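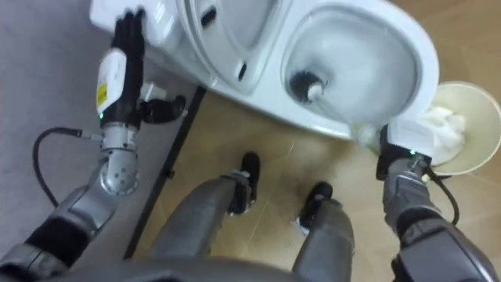 4.2 Fitting the Tultero soft-close seat

1. Close the isolating valve and flush once.

2. Push one fixing bolt through each hinge hole. Fit the rubber washer, then the wing nut, from below. Finger-tight only.

3. Lower the seat and centre it on the pan. Hold it in place and turn each nut a further quarter turn.

4. Open the valve.

Note: For pans with blind holes, order top-fix kit 533.

CAUTION: Do not use a spanner. Overtightening can crack the pan. Maximum water temperature for cleaning: 80 °C.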